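Section 4: Setting Out and Stacking the Tableware

Before you start

Lay the cloth flat on the table and smooth it from the center out. Check the bowls and cups against the packing card in the lid of the Sirau box. Cups that have nested together in storage can stay that way until step 3.

1. Spread the pieces over the cloth with the open side up.
2. Leave a gap next to each large bowl so a small one can be set down beside it.
3. Put the cups near the pieces they will be sorted with. Colors may be mixed at this stage.

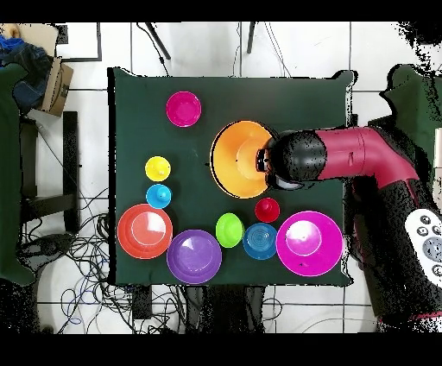 Can I use a tablecloth with a pattern?
A plain cloth in a dark color works better. Small pieces are harder to pick out against a print, and dark green or navy shows up every color in the set.

4. Choose the large bowl that will be the base of the stack. Set it down before moving anything else.
5. Lift each bowl by the rim and lower it straight down. Do not twist.
6. Keep cups out of the bowl stack. They go in the side pocket of the box, part no. 453.

Note: If two bowls stick, hold the lower one and rock the upper one gently. Do not use a knife to separate them.

For a shorter session, move the pieces toward the back of the table and keep the front of the cloth free for sorting.

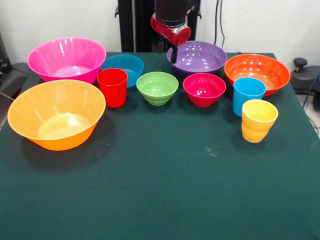 Gizella Sipos
Product Guides Editor, Ustwood

7. Shake the cloth out before folding it. Crumbs left in the folds will end up in the box.

Caution: Do not stand anything heavy on a finished stack. Keep the pieces away from burners and oven doors.

Replacement pieces are listed in Section 10.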